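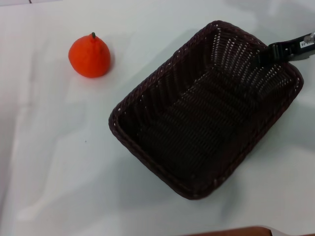 Candied citrus peel is one of my favorite November kitchen jobs, and it's so much easier than people think! You want fruit with a deep, bright color and a thick skin. A strong orange looks wonderful against a plain white cloth, and that same color glows in a jar on the shelf all winter.

What you need

Peel from four large oranges
400 g sugar, plus extra for rolling
2 cups water

How to make it

Cut the peel into thin strips, cover with cold water and boil for five minutes. Drain, then do it again (twice really does take the bitter edge off).

Stir the sugar and water together in a wide pan until clear. Add the strips and simmer very gently until they look glassy - mine take roughly 45 minutes.

Lift them onto a rack and leave for 24 hours. Roll in sugar and pack into jars. My friend Aitana dips hers in dark chocolate, and oh, they're good!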